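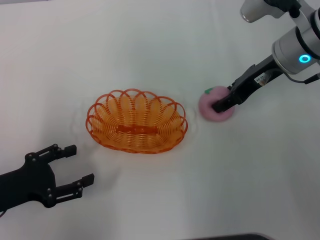 Work on the Rutport household plastics recovery trial continued through August under the second grant instalment. The Plarkport depot received 1,000 kilograms of mixed rigid plastic, of which 47 per cent was suitable for regrinding. Dyed household goods remain the main sorting problem. Woven articles such as the bright orange basket, with its looped rim and closely spaced strands, have to be cut down before they go to the shredder, and strong colours limit what the regrind can be sold for. Coloured material is now baled separately.

The Zwane shredder was out of service for 17 days while a bearing was replaced. Throughput has since returned to 200 kilograms per shift.

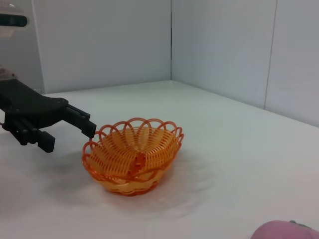
Orange woven plastic basket with looped rim.

Melt flow testing of the Velulex blend is behind schedule. Two batches exceeded the moisture limit and will be dried again before retesting. Spending is within budget, apart from freight. We request approval to move the unspent training allocation to the freight line.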